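4.2 What the arms changed at the sorting tables

The Tuveo cells went in at the Lestari returns hall in March, 2 of them to start, on the line that handles soft goods and mixed household returns. Before that the line was all hand work. A person opened the bag, pulled out whatever was in it, checked it against the slip and put it in one of the bins. Target was 400 items per shift per table. Most people we talked to said they hit it but went home with sore wrists.

After the install the arm does the lifting out and the person does the deciding. That is how Tarar, the integrator, puts it in the training binder, anyway. On the floor it is less clean. We collected 56 shift diaries from sorters and line leads, and the word that comes up over and over is "waiting". Waiting for the arm to finish, waiting for it to give up on a grasp, waiting for a lead to clear a stop. The waits are short. People still hated them, especialy in the first weeks.

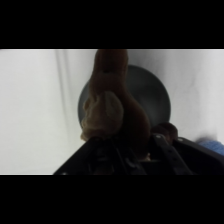 Figure 3. Wrist camera view, soft goods, gripper close to the item.

Pace was the thing sorters complained about most, and pace depends heavily on what comes out of the bag. Boxed goods go fast. Soft goods don't. In Figure 3 the brown item, most likely a plush, stands in front of a dark round one, and a lighter fluffy patch sits just over the left jaw. A sorter looks at that and sees what to grab first. The cell has to work out where one thing stops and the next begins, and at this range its own black gripper fills the bottom of the view. Sorters learned this quickly. By the second month several had started spreading the items out before starting the cycle, a step that is not in the binder and not in the time standard either. One diary calls it "setting the table for it."

So the lifting went down and a new kind of prep work came in, uncounted. Leads knew. Some allowed it, some told people to stop since the standard was now 500 per shift and prep ate into it. At the Stimton site, same cells, the leads wrote the step into the local work sheet and arguments over rate mostly dropped off. Lestari had not done so when we left.

Wrist pain reports fell in the diaries at both sites. Neck complaints did not, and a few sorters said they got worse from watching the screen — the monitor is mounted to the left and cannot be moved. We did not measure posture and can't say more than that. Job titles stayed the same, pay grade too. Sorters wanted to know if clearing stops would count toward the lead grade, and at the time of writing they had no anwser from either site.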